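Search this site Search Enter keyword

Open Day Shows Laundry Work with Hand-Held Grippers

Published in October by the Norico press office

Norico opened its household automation program to visitors this month. The open day was prepared together with the software company Ploronov. Guests came at 9 in the morning and watched operators work with clothes and cloths on a bed, each operator holding one gripper in each hand.

The work belongs to the Grumo project, which has the purpose to teach robots the ordinary jobs of a home. Grumo started with kitchen tasks and has moved to textiles this year. Until now the project has recorded roughly 600 sessions of folding and sorting.

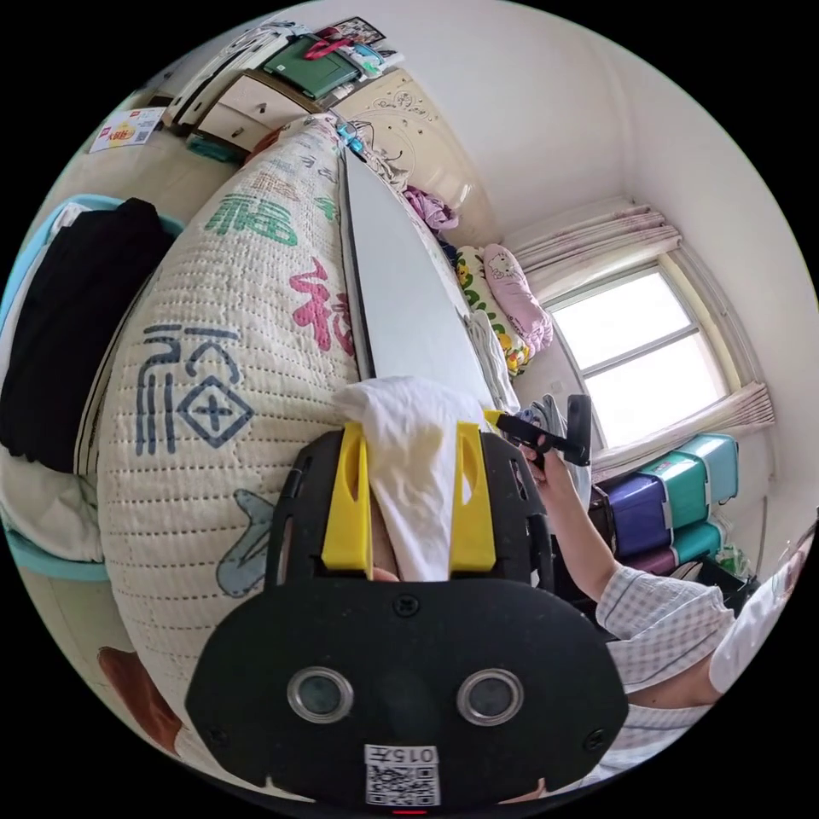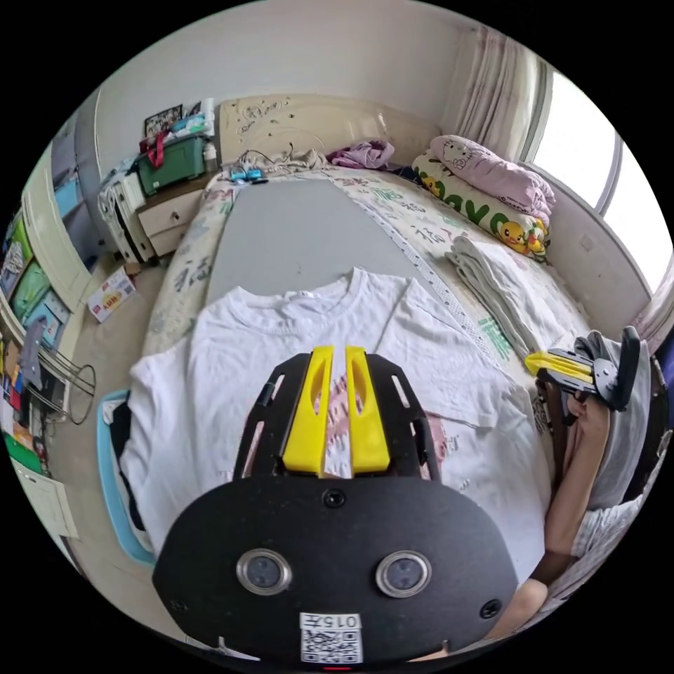

Hand-held grippers with yellow fingers, in use over the bed.

What the visitors could try

After the demonstration, guests were invited to take the grippers themselves. The training for a new operator lasts four hours, but on the open day a short introduction was given to each group. Many guests remarked that a thin cloth is more difficult to hold than they expected, and that the wrist becomes tired before the fingers.

The Cifuentes workshop, which maintains the grippers for the project, answered questions about the change of fingers and the daily cleaning of the lenses. A second open day is planned for the spring. Schools and housing associations that wish to attend can write to the Norico press office. Groups are limited to nine persons, and the visit is free of charge.

Related items
Grumo project moves from kitchen to textiles
Cifuentes workshop extends its opening hours
Ploronov and Norico continue their cooperation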